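3.2 Household storage and the sorting task

Participants were recruited through two housing associations, Hatton and Duggan, between May and the end of the summer term. Households were eligible if at least one child under 12 lived there for four or more nights a week and if the adult respondent had moved within the previous two years. Of the households contacted, 141 returned the first questionnaire and completed the storage inventory. Six were later dropped for missing room plans. Those who had moved twice in the period were asked to answer for the more recent move only.

The inventory followed the scheme of Heffernan's earlier work on rented housing, with two changes. First, the category "toys and hobby items" was divided into soft toys, construction sets, board games and other. In the pilot, respondents had placed soft toys under bedding as often as under toys, and the pooled category could not be interpreted. Second, containers were recorded separately from their contents. A tub with one toy in it and a tub filled to the rim both count as one container, but they differ on the fill score, which the respondent gave on a five-point scale.

Containers were coded by form (tub, tray, box, bag, drawer insert) and by whether they were open or lidded. Trays proved the hardest to code. Many respondents used them as surfaces for standing cups and small dishes on, and did not regard them as storage at all. We retained trays in the inventory where the respondent said that objects stayed on them overnight. Figure 4 shows an open tub and a tray, the two forms on which the coders disagreed most often. 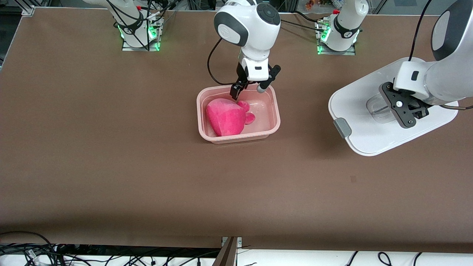
Figure 4. Open container forms: pink plastic tub with plush toy; white tray with clear plastic cup.

3.3 Coding and agreement

Two coders worked through the inventories independently, using the Imelier coding sheet in its long version. Agreement was computed on a subset of 25 households drawn at random from both associations. Disagreements were discussed in pairs and, where they could not be settled, passed to Peadar Heffernan, whose decision was final. The subset was coded before the main set, and the sheet was frozen in July 2019. No category was added after that point.

Agreement was high for lidded boxes and drawer inserts and lower for open forms. Most of the difference comes from a single rule. The sheet asks the coder to decide whether a container is "in use" or "in transit," the second meaning that it held items on their way to another room. With lidded boxes the question seldom arises. With open tubs it arises constantly, and the respondent's own wording ("that one goes upstairs") was often the only evidence. We report results with and without the in-transit items; the ordering of the categories is the same in both.

Fill scores were not adjusted for container volume. An adjustment was tried using the Anow size classes, but 20 households had given dimensions in a form that could not be assigned to a class, and excluding them would have removed most of the smaller flats from the analysis. Volume is therefore treated as missing throughout, and fill is read as a judgment by the respondent — it says how full a container is felt to be, and it should not be compared across forms.

3.4 Limits of the inventory

The inventory was completed once per household. Seasonal storage, which is likely to affect lidded boxes more than open ones, is not captured. Items kept outside the dwelling, in sheds or with relatives, were recorded only as present or absent.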